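Left arm drops out mid fold, right one keeps going. Two arm cell, cloth handling

Posted by Jamel in Arms & Grippers
Friday, July 12, 2024

Hi all, hoping somebody has seen this before I start pulling things apart. Two small arms on one front rail, white and black, black grippers, folding clothes. Ran fine since spring. Since Monday the left arm loses torque for a second or so in the middle of a fold, then comes back stiff with a jerk. No e-stop, nothing latched. The log just says comms timeout, joint 4, then "recovered". That's the elbow on my numbering.

The bad part. The right arm doesn't know. It carries on with its half of the fold, and twice now the left one has come back to life while the right gripper was inside its space. First time they just missed. Second time they knocked and I got a cracked fingertip out of it. My hand was not in there but it could of been, I'd reached in to flatten a sleeve not ten seconds before.

Things I've tried:
new USB lead to the controller
different power supply, same rating
slowed the whole thing to half speed (fewer dropouts, not zero)
reflashed the left controller, no change

It only seems to do it with heavier stuff. T-shirts OK, almost never. Trousers and the big printed things, maybe every third or fourth go. Worst moment is when the left gripper is pressing down to pin the cloth and the right one is coming in from the side. Like so:
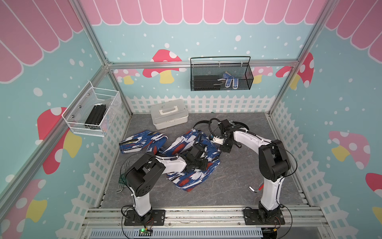

Yulan Fu
Pressing down is your clue I think. When the gripper pushes into a hard floor the arm can't get to the position you asked for, so the servos keep pulling current trying to get there. Elbow takes most of it. Voltage sags at the far end of the chain, joint 4 servo browns out, resets, drops off the bus for a moment, comes back. Your log reads exactly like that. A new power supply won't help if the drop is in the wire between the supply and the joint.

Check, in this order:

1. Arm OFF, unplugged. Wiggle the connectors at the elbow, both sides. Those thin wires flex on every single move and the crimps give up. Mine went after more than 2000 folds, looked perfect from outside, one strand left inside.

2. Log the voltage at joint 4 if your servos report it. Not at the supply. If it dips when you press down you have your answer.

3. Look at your Z target for the pin move. I bet it's below the floor. Thick cloth = gripper stops sooner = bigger error = more current. Would explain T-shirts being OK. Raise it a few mm, and put a torque limit on that move.

Also pls turn off auto recovery. An arm that wakes up by itself and goes to its last target at full stiffness is the real fault here, the wire is just a wire.

Jurkus
had same thing, was the servo. swap it

Chenxi Lu
Yulan is right about the brownout but I'd fix the other problem first and not run it at all til then. One arm faulting has to stop both. Doesn't matter what software you have, put a heartbeat between the two controllers, any missed beat = both hold position. Hold, not go limp, if there's something in the gripper or an arm up high it will come down on whatever is underneath.

Then restart only by hand. Somebody looks, somebody presses a button.

And get an e-stop that cuts motor power to both arms, on the outside where you can hit it without leaning in. Software stop from the keyboard is not an e-stop. We had a keyboard one. The terminal window wasn't in focus. You can guess. 23 minutes of fixing for me and a bent bracket, got off lightly.

No reaching in to flatten sleeves while its powered, ever. I know everyone does it.

Jamel
OK update. Yulan you got it. Crimp at the elbow, supply side, one of the pins was backed out so far it was barely touching. Re-did both ends. And yes my Z was under the floor, embarrasing. Raised it. 48 folds this afternoon with the heavy stuff, no timeouts so far, will leave it running tomorow and see.

Auto recovery is off. Heartbeat half written. E-stop is on order, power stays off whenever I go in. Jurkus I've kept the servo, seems fine, but thanks.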